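Processor Replacement in Burkdale Tower Workstations: Frequently Asked Questions

Applies to the Zakthorpe and Uvel chassis. Refer to the Strömberg board supplement for rack models.
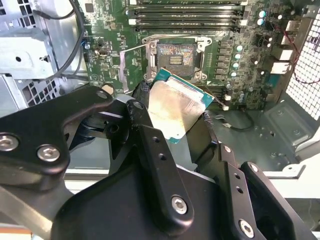 Can the processor be replaced with the board left in the chassis?
Yes. Removing the motherboard is required only when the cooler backplate has to be changed. Lay the tower on its side so the socket faces up, take off the side panel and the cooler, and open the retention frame fully before the processor goes anywhere near the contacts. Hold the processor by its edges with the metal heat spreader facing up, and keep it clear of the socket until its orientation has been checked. A tilted processor must be leveled before it is lowered.

What has to be disconnected first?
The power cord, all display cables and any powered USB device. After pulling the cord, press the power button once and wait 20 seconds. The drive cables can stay in place unless they cross the socket area.

The cooler will not come off. Should it be pried?
No. Reconnect power, run the machine for a few minutes to soften the paste, shut down, disconnect again and retry. Turn the cooler a few degrees each way before lifting. On this socket type the processor is locked under the frame, and prying puts the load on the board.

How is the processor oriented?
Match the corner triangle on the package to the mark on the socket, and check that the side notches line up with the keys. Lower it straight down. It seats under its own weight. If it rocks, lift it out vertically and start over. Do not slide it.

There is gray residue on the contact area. Can the processor be installed?
Not until the residue has been identified and removed. Thermal paste, dried or fresh, can keep a contact from closing. Inspect under a bright light at a low angle. Dry particles may be removed with clean, dry air from a hand blower. Do not use a cloth, swab or brush on the contacts, as fibers catch on them and bend them. If the residue remains, stop and open a service ticket.

Smudges on the heat spreader: do they matter?
Clean them before applying paste. Use a lint-free wipe with isopropyl alcohol, work from the center outward, and let the surface dry. Keep the liquid off the substrate edge.

How much paste is needed?
One small dot in the center of the heat spreader. The 490 cooler ships with a pre-applied pad and needs none.

The system powers on but shows no picture.
Check the auxiliary CPU power connector first, then reseat the memory. Code 27 on the board display means the processor was not detected. Power down, remove it and inspect the contacts again. Code 179 means the firmware does not recognize the model. Put the old processor back in and update the firmware before a second attempt.

Does replacing the processor void the warranty?
No, provided the part is on the supported list for that chassis. Bent socket contacts are not covered.

Where should the old processor be kept?
In the clamshell from the new part, contacts down, with the lid closed.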